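3.2 Later start times and hallway incidents

What surprised us most was how quickly the change showed up. In the 3 middle schools that moved their first bell back by 70 minutes, hallway incidents fell in the very first grading period, and they stayed low through the spring. We had expected a slow drift at best! The drop was steepest in the hour before lunch, when tired students had been most likely to end up in the office. 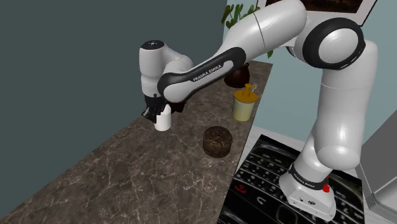 Figure 2. Simulated kitchen, arm holding a white cup over the countertop.

3.3 What teachers told us

Survey responses came from 361 teachers across the Andgate and Dhillon districts, and they are a pleasure to read. Many wrote far more than we asked for. One science teacher described first period as "a class again, with hands in the air," and several said they had brought back group work they had given up on years ago.

Letay Gudeta and Nele Haberkorn coded the open answers separately and then compared notes, settling their few differences by talking them through. Calmer mornings came up again and again, often in answers to questions about something else entirely (parking, for one). 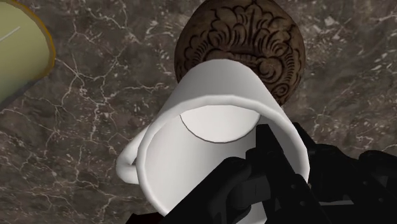

Teachers at Tirico, the smallest of the schools, were more divided. Bus routes there had to be redrawn in July, and 5 teachers reported that students on the longest route still arrived late and upset. We find this result as exciting as the good news, for it gives districts something very concrete to work on: the ride itself may shape the morning as much as the bell does. Section 4 takes up the bus data in full.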